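Filed under: Lab Guides > Grippers and End Tools

Comparing Two Hand-Held Grippers on Clear Objects

Prepared by Benvinda Morais, Ollumville Automation Training Center
Updated Jun 25, 2025

This guide sets out the procedure for comparing the Vanags and Umau finger sets on transparent items. Clear plastic is difficult for both operators and cameras, and results should be recorded separately from those for opaque objects.

Before You Begin

Reserve the bench for the full session. Fit the same finger set to both grippers and confirm that each cable can move without pulling. Enter the finger set and the operator's initials on Form 13.

Step 1. Position the Object

Stand a clear plastic cup upright near the center of the table. The operator holds one gripper in each hand, with the jaws facing each other across a gap. Both hands remain at the near edge of the table between attempts.
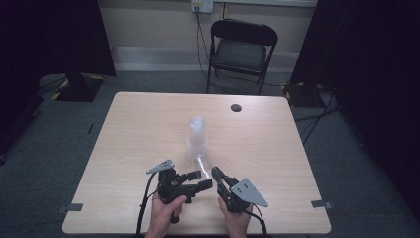
Step 2. Run the Attempts

Complete 100 attempts with the first finger set. For each attempt, close the jaws slowly, lift the cup clear of the table, hold it for two seconds, and set it down. A cup that tips or slides is recorded as a miss. Replace any cup that shows a crease.

Step 3. Change the Fingers

Disconnect both cables before removing the fingers. Install the second set, repeat the jaw calibration, and run the same number of attempts with the same operator.

Step 4. Compare the Results

Report misses and dropped cups in separate columns. The February trials at Terkcombe combined them, and those totals should not be used for comparison. Submit the completed form to the lab office, Room 789.

This site uses cookies to remember your settings. Accept | Manage preferences

Related guides
Calibrating Jaw Width
Routing Cables at the Bench
Choosing Finger Pads for Thin Plastic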